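Visita al archivo fílmico de Harthorpe, diciembre de 2022

El fondo Adebisi reúne 212 bobinas de documental en 16 mm, de las que 140 están ya digitalizadas. El recorrido empieza en la sala de inspección.
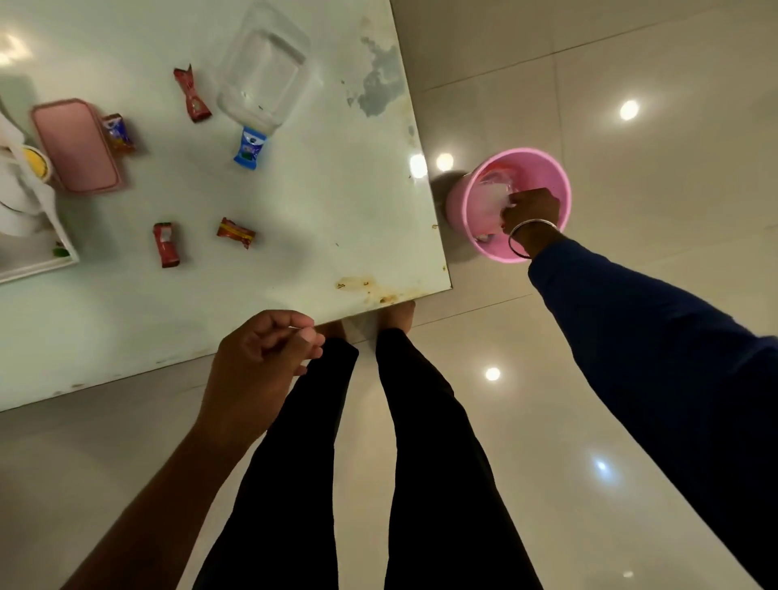 El escáner trabaja a 8 fotogramas por segundo – sin sonido, que se captura aparte. Abimbola Eze, responsable de catalogación, proyectó unos 20 minutos de material sin montar.

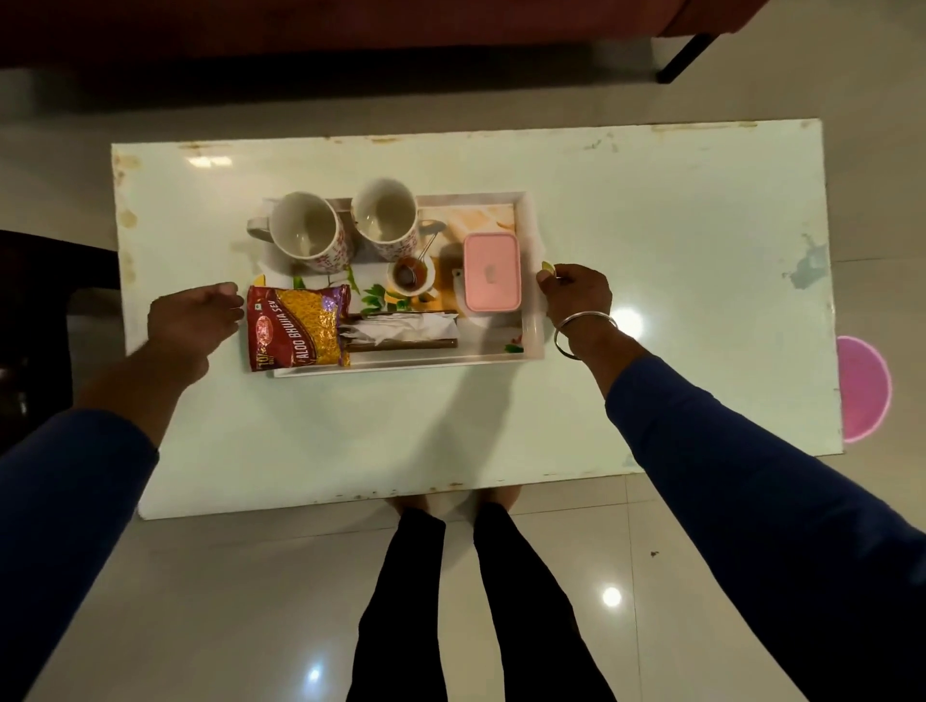 La copia restaurada de «Letstead» se estrenará en junio.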